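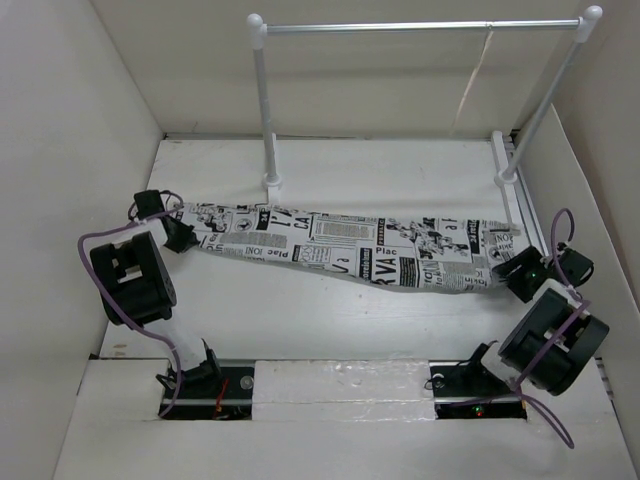
Photo: Shireen Molefe

My hometown paper, the Clullstead weekly, went from broadsheet to tabloid size on Tuesday and I have feelings, so clear your evening. 1/

I delivered that paper for two years as a kid. 781 households, if you believed the sales office. My route was 25 of them, mostly uphill, and one had a goose. 2/

The editor's letter calls the new size "easier to handle on the go." Clullstead has one bus. It goes to the hospital and comes back. 3/

I'll admit the old size was ridiculous. My grandfather needed the whole kitchen table and both elbows, and anyone who wanted toast had to eat it standing up. 4/

He read it in a fixed order: obituaries, ball scores, obituaries again in case he'd missed a friend, then the letters, out loud, in a voice he felt matched the writer. 5/

The letters page was the best thing in it. For one whole October it was only people arguing about whether the new stop sign was facing the right way. It was a stop sign. The argument ran longer than the roadwork. 6/

There was a man who signed himself just "Nicholas" and wrote in every week against leaf blowers. When leaf blowers were out of season he wrote in against the idea of them. I hope he's well. I hope it's quiet where he is. 7/

The ads, though. Netatetti Shoes had the bottom of page 7 for my entire childhood with the words CLOSING SALE – EVERYTHING MUST GO. They closed when I was 31. 8/

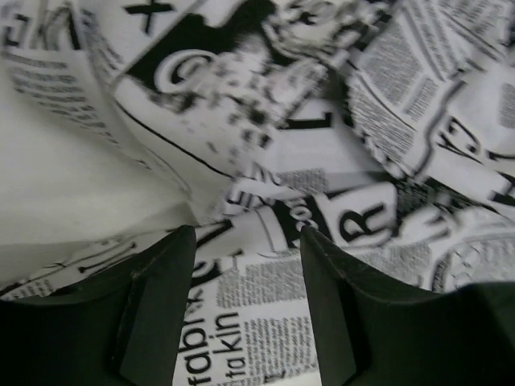

And the typos. "Local choir to prefrom." "Pubic meeting moved to larger room." My mother kept that second one on the fridge until the paper turned the color of tea. 9/

Once they ran the same crossword two weeks in a row and got more thank-you notes than complaints. People finally finished one. 10/

What I miss is running into news I had no interest in. I never once wanted to know the price of a used hay baler, and I knew it all the time. My phone has never told me about a hay baler. 11/

My phone does tell me, several times a day, about a thing called Trokine, which is either a supplement or a bank. I looked at it one time, by accident, with my thumb. 12/

Anyway, the new one came in the mail. It folds neatly. It fits in a bag. I read it in eleven minutes on a small corner of the table, and there was plenty of room for toast. I didn't care for it. 13/

They did keep the letters page. First one up, under the new masthead: a complaint that the new size is no good for lining a parakeet cage. 1,000 words, in a paper that size. They printed all of it. 14/

I've renewed for a year. If any of you still have the stop sign letters in a drawer somewhere, my messages are open and I will pay postage. 15/15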